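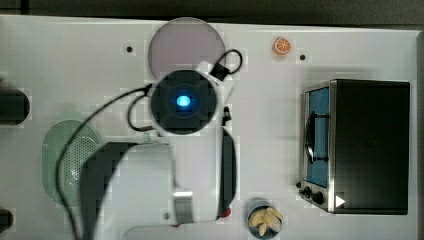 White tabletop, from overhead.

Hello again! I promised last time I'd report back on the great supper swap, and we finally had our first one on Wednesday. If you missed the plan, each house on the list cooks one big pot of something, packs it into boxes and trades with everybody else, so you go home with a week of dinners and only one dirty pot. I made black beans (far too many, my freezer is groaning) and Dalva Honorato brought a chicken and rice thing that I ate standing up in the driveway before I even got my keys out. Sorry, Dalva, I know it was supposed to last till the weekend!
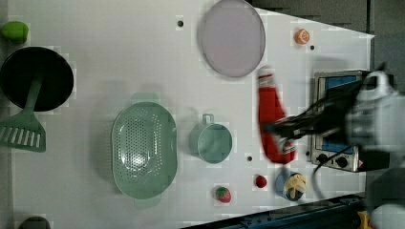
A few things to sort out before the April swap. Please write the name of the dish on the lid, plus anything people might be allergic to. I spent most of Thursday guessing at a soup. It was leek. Also, Lindalva Cordeiro would love her blue cooler bag back, so have a look in your trunk.

We have 15 households signed up now and room for 2 more, and Samuele Sartori is keeping the list if your sister or your neighbor wants in. He's threatening lasagna next time, so I'd be quick.
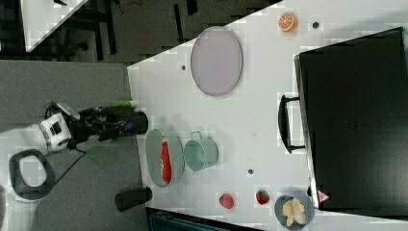 Photo: Solange Sales

Drop-off is at my place again, any time after five, side door please (the front one sticks). Bring your own boxes, the flat kind if you can, and if you're running late just text me and I'll keep yours in the fridge. I'm thinking pumpkin curry, unless somebody has already called it?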